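How can a residents' group report racist graffiti and threats so that they are really recorded?

Posted by Sille Brøndum

Hello everybody. I live in Lilten for six years and English is my third language, so please excuse mistakes. Since June our prayer room in Bundgaard Street has had slogans painted on the door on three occasions. Also two letters came, without sender. The first time I telephoned the police and was told it would be noted as damage to property. I have a reference number, but the word "racist" does not appear anywhere in the paper they sent me.

We collected 465 signatures for a letter to the town council, asking that such cases are counted separately. The council answered that it can only count what the police sends. The police answered that it depends on how the case was reported. So I turn in a circle. Has anyone here managed to get a report changed afterwards? And is it useful to write to the regional monitoring office, or do they only collect numbers?

Dalia Hunt

Yes, it can be changed, at least it was possible for us in Skondinel. You should write a short letter, not telephone. Put the reference number on top, then say in one sentence that you believe the motive was racist or anti-Muslim, and then give your reasons: the exact words that were painted, the place, the time of day, and whether other buildings in the street were left alone. Ask for a written confirmation that the motive has been added to the file.

Keep the letters you received in a clean envelope and touch them as little as you can. For the paint, note the date of each case in a simple notebook before the door is cleaned.

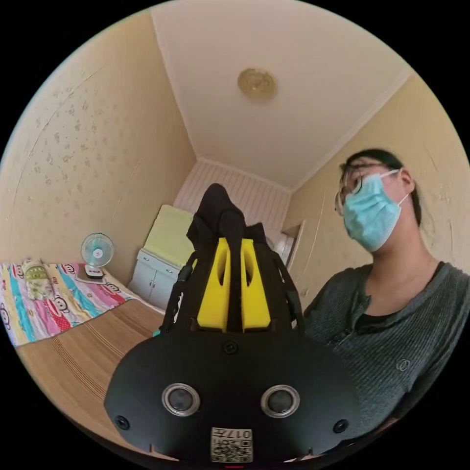
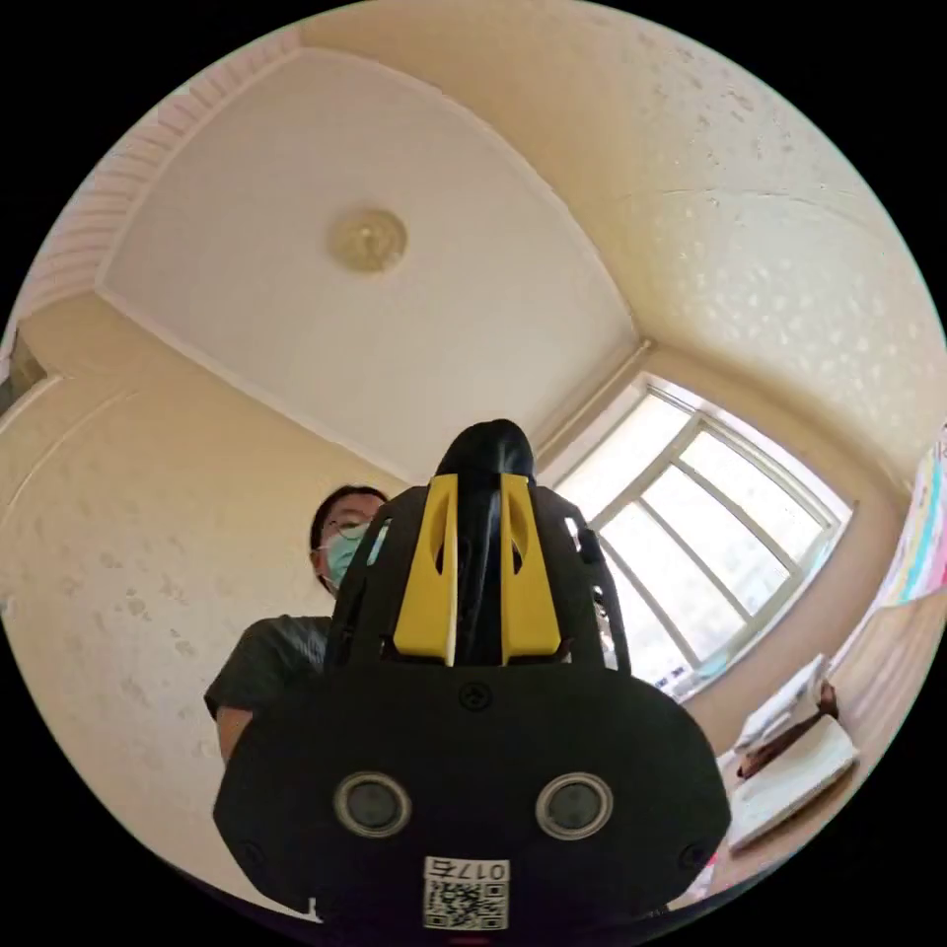
Two views with the black gripper, the second one near a window

About the monitoring office – they do collect numbers, but ours also gave us the name of a lawyer, who looked at our letter without a fee. In their last report there were 275 cases from our region, and only a part of these had also been reported to the police. So please send yours to both.

Krishnamoorthy D'Souza

same problem in our town, no reply for months. good luck

Huguette Aubert

I agree with Dalia, but I would add one thing about the council. A petition with signatures is good, but in many towns a question from an elected member must be answered in public, and a petition must only be "received". Find one member who is willing to ask it, and give him or her the wording already prepared. Ours was only two lines long. The answer came at the next meeting and it was printed in the minutes, where the local paper found it.

If another letter arrives and it contains a direct threat, do not wait for any of this. Call the emergency number the same hour, also on a Sunday.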